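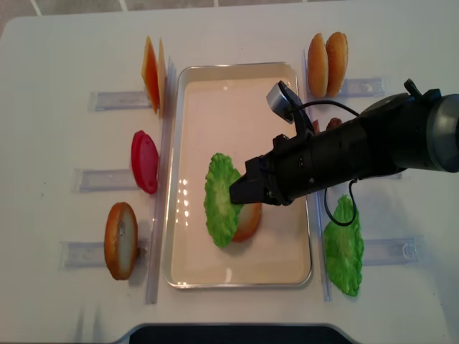 From the Toy Shelf: The Burger Set Gets Its Own Table

Regular readers will remember that the play kitchen at the Zestmont toy library has been, for most of its life, a drawer. You opened the drawer, a plastic fish looked at you, and you closed the drawer. In November we finally did something about it, and the something is a burger counter.

I should declare an interest. I argued for a bakery. I had sketches of a bakery, with a little shelf for the rolls, and I was outvoted by people who have met children. What we have instead is the Stöcker burger set, catalog number 2934, which came to us nearly complete from a family in Bradov whose youngest had moved on to drums. We wish them well. We paid for it with 100 dollars from the cake sale, including the postage, and spent the rest of the evening putting it together wrong.

The set is generous in the places where it didn't need to be and stingy everywhere else. The cheese is excellent. The lettuce has real ambition. The instructions are a single folded sheet with a drawing of a burger on it, finished, as though the only thing a person might want to know about a burger is what one looks like. So the layout you'll find on the table is our own work, which mostly means the work of Lahcen Fawzy, who once ran a sandwich counter at the Flitier bus depot and still holds views.
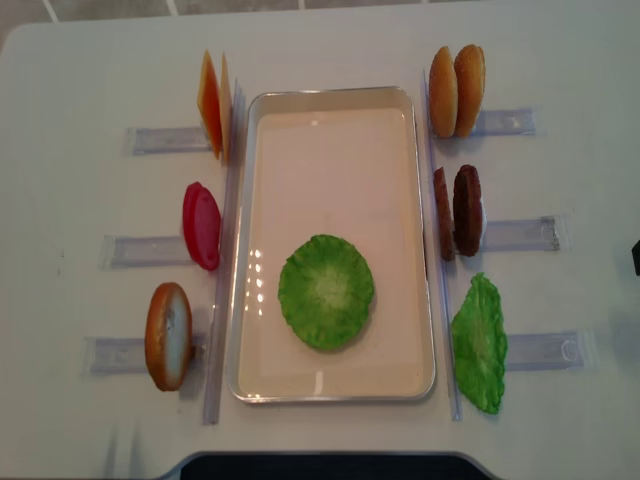
A sandwich counter, according to Lahcen, lives or dies by its left hand. If you have to look for the cheese, you've lost the lunch rush. I pointed out that our lunch rush is four years old and sometimes naps through it, and he went on moving things. His rule is that everything stands up and nothing lies in a heap, so the cheese slices wait on edge against the clear rail, the tomatoes stand behind one another in their own spot, and a bun half has the station below that. The only thing allowed to lie flat is whatever has already made it onto the tray. I thought this was a lot of discipline for a pretend lunch. Then I watched a small customer pull a tomato out without knocking over the cheese, and I have been quieter since.

The tray belongs in the middle with its long side pointing away from the cook. Please leave it there. We have had it turned sideways, balanced on a chair, and worn. It is a good tray and it has a silver rim, and to anyone under six it is apparently also a hat.

A few notes on the food, for those planning a visit.

The buns come in halves, and the halves are a matter of some feeling. There is a top and there is a bottom, and a burger made of two tops will be explained to you at length by its maker. Let it go. I have been served one and it was fine.

The patties are brown, and that is as far as I'm prepared to go. One school of thought holds that the darker ones are overdone, and orders them sent back. Another holds that they are chocolate. We've had both schools at the table in one afternoon and the meeting ran long.

The lettuce goes missing. It is the biggest, the greenest and the most ruffled item in the set, and it still ends up in coat sleeves. If you get home and find a leaf, drop it in the returns box at any hour and we will say nothing about it. We have also had lettuce returned that was never ours, and we kept that too.

The tomatoes are popular only as things to be removed. Most orders are for a burger with no tomato, and the cook then has the pleasure of putting one in so it can be taken out again. Lahcen considers this the most lifelike part of the whole operation.

There is no ketchup. I would like to stop being asked about the ketchup.
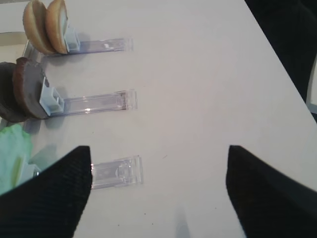
ZESTMONT, November

The buns have moved. After the first fortnight we gave them a place to stand, leaning back against a pale blue clip at the end of one of the clear holders, and the patties got a clip of their own on the next one along. Before this the buns were kept in a mixing bowl, on my suggestion, and I'm told the new system is better. It was told to me by several people, and one of them had brought a drawing.

What the clips have done is shorten the tidying. Putting the burger set away used to be the job that everyone's coat was suddenly on for. You'd find a patty under the radiator and a slice of cheese in the puzzle with the farm on it, and by the time the bun had surfaced it was dark out and the parking had expired. With a proper spot for each thing you can see what's missing from across the room, and the child who lost it can usually be talked into going to look.

We've settled on 3 house rules, which are taped to the end of the bookcase at child height, where only I appear to read them. Wash your hands before cooking, even though nothing is being cooked. The customer may complain but must stay seated. Stand the food back up when the kitchen closes.

I proposed a fourth rule, about hats, and it was felt to be aimed at particular families.
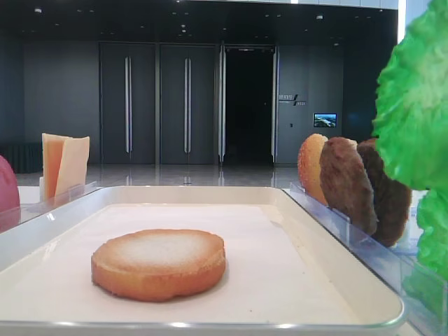 The set does not go out on loan for now. I know this is a toy library and that lending is the general idea. But the holders are fiddly to pack, and the last thing we sent out with that many pieces came home as a different, smaller thing. We'll look at it again in the new year, when we hope to have a box with a lid that shuts. If anyone has such a box, with room for the tray lying flat, please speak to the desk.

We are also short of 2 bun bottoms and would take them from any set, any age, teeth marks no objection. The color doesn't have to match. We tried ordering spares and were offered a second complete set, with a second complete sheet of instructions.

Cooks are wanted for the hour after story time, when the queue is longest and the orders are strangest. You need no experience beyond being able to say "coming right up" many times in a row and mean it for most of them. Lahcen will show you where everything goes. He will show you again if you put the cheese on the right.

The bakery remains under discussion.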